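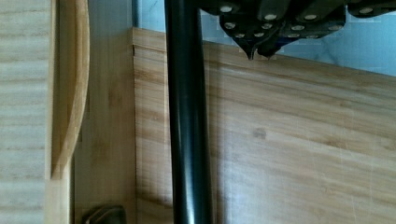

Home News Minutes House rules Contact

Minutes of the members' meeting, Kirnton House Cooperative

Reading time: 4 minutes

Held on September 10, 2023, at three in the afternoon, in the ground floor meeting room. The chair opened the meeting and asked if the notice had reached every flat. Two members said that they received it only by e-mail and not in the letter box. The chair apologised for this. The agenda was accepted with one change: the point about bicycles was moved after the point about heating.

1. Minutes of the August meeting

The minutes were read and approved. One correction was made: the night when the hot water stopped was a Thursday, it was wrongly written as a Tuesday.

2. Hot water and heating

The chair explained the two offers for the new boiler. Brollitz offers a gas boiler of the same kind as now, with a service contract for five years. Suominen offers a heat pump together with a smaller boiler for the coldest weeks. The second offer is more expensive at the beginning, but the yearly cost should be lower. Both firms visited the cellar in August and both said that the present pipes on the north side are too old and have to be changed in any case.

The members discussed this point for a long time. Some were worried about the noise of a heat pump under the bedrooms of the ground floor. Others said that the gas price has changed so much in the last winter that no one can plan with it. It was asked if a part of the cost can be paid from the repair fund. The fund holds 2114 pounds at present, and the rules say that at least 1000 must stay in it. The members agreed that this money will not help much with the boiler itself, but it can be used for the first payment of the pipes.

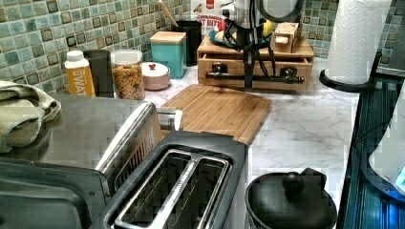 One member from the second floor said that she does not want to decide anything until Suominen has shown a building where such a pump already works through a whole winter. She had asked them by telephone and was told that there is a house in Zerkach Road with the same system. It was proposed that a few members go there and listen to it, if possible in the evening when it is quiet in the street.

Decision: the vote about the offers is moved to the next meeting. The pipes on the north side will be changed before the winter — this was accepted with no votes against. Each flat pays 100 pounds towards the pipes, and it may be paid in two parts.

3. Hours without water

During the work on the pipes the water will be closed on some mornings. The members asked for the following:

– A written notice on the front door, at least two days before.
– The water must be open again before the children come home from school.
– The tap in the yard stays open, so that everybody can fill a bucket or a bottle there.
– Flats with a small child or a sick person receive a telephone call the evening before.

The chair will send these wishes to the plumber.

4. Bicycles in the entrance

The discussion was shorter than in August. It was repeated that the entrance is the only way out in case of fire. A bicycle may stand there while the owner carries the shopping upstairs, but not overnight. An offer for a roof over the rack in the yard was shown. The price is 500 pounds without the floor. Most members found the price fair, but they want the floor to be included, because the ground there is soft after rain.

Decision: the chair will ask for a new price with the floor.

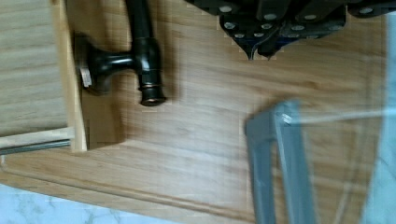 5. Other matters

The stair light on the third floor goes off too quickly. A longer time will be set.

A member asked again that the big front door is closed softly after ten in the evening. The meeting supported this.

The key of the cellar was not returned after the visit of the firms. Whoever has it, please put it in the letter box of the cooperative — it is the key with the green ribbon.

The next meeting will be announced when the visit to Zerkach Road has taken place. The meeting was closed at ten minutes past five.

Comments (4)

Guest: Thank you for the minutes. Is the 100 for each flat or for each member? We are two members in one flat.

Kirnton House: For each flat.

Guest: I would like to come along to Zerkach Road, but I can only do it after seven.

Guest: Please also write the notice about the water in big letters. The last one I could not read without my glasses.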